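Home / Solutions / Demonstrations & Visits

Nivent Guided Demonstration – Card Handling and Sorting

Nivent is a two-handed manipulation platform offered by Nekbridge for teaching, research and light handling work. Institutions considering a purchase or a lease may attend a guided demonstration before requesting a quotation. Demonstrations are held at the Serrano exhibition hall during open days and at other times by arrangement.

The standard program is built on card handling. Cards are thin, light and easily bent, and they give visitors a fair basis for judging how a multi-fingered hand approaches small objects at a table. The program covers work at a compartment organizer and direct exchange between the hand and a person seated or standing opposite. Visitors are welcome to watch from close range and to put questions to the operating staff at any point.

Open day at Serrano: demonstration work
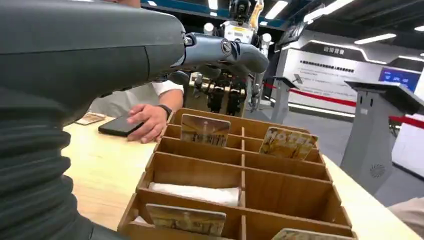
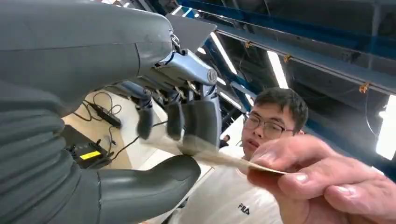
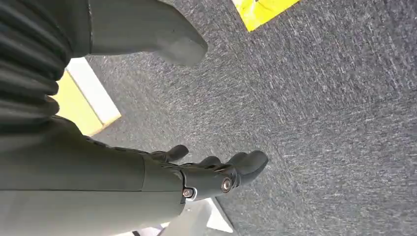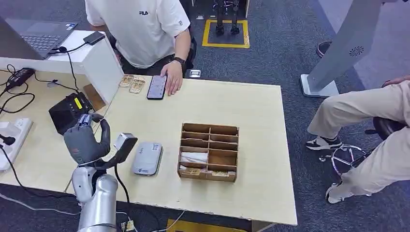

SERRANO, December

The winter open day was arranged for technical colleges and for firms that handle samples, labels and printed stock. Sessions followed the standard program, with time set aside after each one for discussion of mounting, power supply and floor space.

What a demonstration includes

Each session is led by two members of the Nekbridge staff and is limited to 5 visitors. The program may be adjusted to include objects supplied by the visiting institution – cartons, folded textiles, small tools – provided that a list is received in advance. Objects heavier than 605 grams are not accepted for the table program.

Equipment and site requirements

Demonstrations can also be given on the visitor's own premises. The host is asked to provide a level table at least 210 cm long, a grounded power outlet within reach of it, and clear floor on all sides. Setup takes 4 hours and is carried out by our staff. Sessions on site use the same Drasilo control software that is supplied with the platform, and a printed copy of the operating guide is left with the host.

Booking

Requests should state the name of the institution, the number of persons attending and the intended use of the platform. Applications for the spring sessions at Serrano are now being accepted. Groups from schools must be accompanied by a member of the teaching staff.

Specifications, lease terms and service conditions for Nivent are sent on request – please name the configuration required.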